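I moved the dish rack question up the list in February, when the old one in the Trurnstead flat finally rusted through at the feet. I'd paid 16 pounds for it and had it for years, so no complaints.

What I wanted was something that stands on its own legs and lets me get a cloth underneath. Plates along the back, bowls wherever they fit, and a little box for the forks.
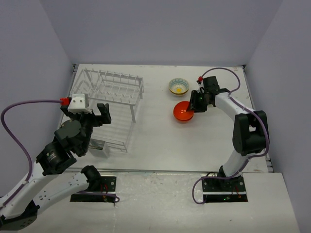
Rack at the back, the orange bowl and the patterned one to the right.

I like the patterned bowl best – yellow in the middle, blue and teal round it. The orange one is a bit larger and gets used for porridge, soup and most other things. Alina Manole keeps telling me to buy a matching set. I looked at one for 37 pounds and left it in the shop. 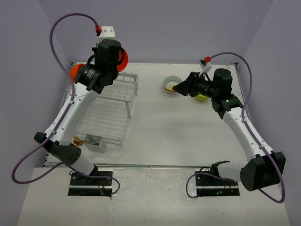 I'd still rather have odd bowls, as it's no great loss when one gets chipped. The plates are a different matter and I may replace those before the summer. For now they dry on the rack overnight and go back in the cupboard at breakfast.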